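[sim-club] Re: Wrist view and the block task, before the March meet

From: Min-kyu Lim
To: sim-club list
Date: March 27, 2024

Hello all,

Thank you Faith for the long message, and sorry that I answer only now. I had a lab report to hand in and I did not want to write something quick and wrong. I will put my answers under your questions.

Faith Kimaro wrote:
> Salim and I tried the new scene on the computers in the Halstead room
> and we have a few problems. First, the policy we trained on the
> overhead view does fine until the gripper gets low, then it seems to
> guess. Salim thinks we should drop the overhead view and train only on
> the wrist camera. I am not sure, since we have no time to collect
> everything again.

I would not drop it. The overhead view is what tells the arm where the block is at the start, when the wrist camera is still looking at empty floor most of the time. My proposal is to give both views to the network, each with its own small encoder, and join the features before the last layers. Rehema has already written the loader for two views on her branch. It needs a little cleaning (the order of the views depends on the order of the files in the folder, and that is dangerous), but it works on my laptop.

We do not have to collect everything again either. The recordings keep the joint positions and the block pose, so we can replay them and render the wrist view afterwards. I replayed 8 episodes last night to try it and the joint positions agreed with the originals. If somebody has the time to replay the rest on the Halstead computers, please write here first so that two people do not do the same folder.

> Second, what colour should the block be? The rules from Planmont say
> "a block of one uniform colour" and nothing else. In Imani's scene
> it is magenta and in the old one it was green.

I read the rules again and you are right, they say nothing more. Imani wrote to the organizers and they answered that the colour will be announced on the day. So I think we should keep magenta as our base colour, because it is easy to see when we look for errors, and then randomize the colour in a part of the training episodes. I would start with one episode in 4. If we randomize all of them from the beginning, I am afraid we will not know if a failure comes from the colour or from something else.

> Third, the success check. It counted an episode as a success when the
> block was only leaning on one finger. Can we trust the numbers we
> posted to the list?

No, I am sorry, I think we can not. The check was mine. It looked only at the height of the block, and a block which is tilted against a finger has its centre a bit higher than a block lying flat. I changed it so that it asks for contact on both fingers and for the height to stay above the limit during 3 checks in a row. Please pull before you run the evaluation again, and please do not compare the new numbers with the old ones. I will mark the old table on the club page as not valid.

About the wrist camera itself, there was a discussion between Rehema and Salim if it is mounted too close. I understand both sides. When the gripper is near the block, the block takes a very big part of the view and the second finger is almost hidden behind it, so for the network it must be difficult to judge the gap on that side. But if we move the camera back, the block becomes small from far away, and we render at a low resolution already. I attach one render so that everybody can speak about the same thing.
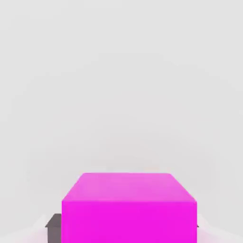
Simulated wrist view, magenta block between the fingers. The right finger shows only as a thin grey edge.

You can see that on the left side there is enough of the finger to work with, and on the right side nearly nothing. I would like to try turning the mount a few degrees before we try moving it back. The angle is one line in the scene file, under "wrist_mount", and Imani knows where the limits are. The plain grey background is also worth a thought. For now it is good, but I expect the hall in Dernulska's demo scene to be less kind to us, and the network has never met a wall or a table leg.

> Last thing, who is bringing what on the meet day? Makokha's van is
> only free in the morning.

I can bring my laptop and the long extension cord. The simulation does not need much, but the evaluation computer must have our environment installed beforehand, because the organizers do not promise internet. Salim, could you make the offline package? The instructions from last year are still in the wiki and they are mostly correct, only the Python version has to be changed.

To summarize who does what, please correct me if I misunderstood:

Rehema: clean the two-view loader, fix the order of the views.
Imani: mount angle, and the colour randomization in the scene file.
Salim: offline package.
Faith: evaluation with the new check, when the loader is merged.
Me: replay script, old table, and the training run. I will stop it at 3000 steps the first time, only to see if the loss goes down normally.

One small request. When you save a run, please write the commit in the name of the folder. I found two folders named "final" and one named "final_new" and I could not find out which code made them.

Best regards,
Min-kyu

P.S. Faith, you also asked if the first-year students can join the evaluation session. Yes, of course, they are welcome. I can prepare an easy episode viewer for them, but please tell me how many are coming so that I know how many accounts to make.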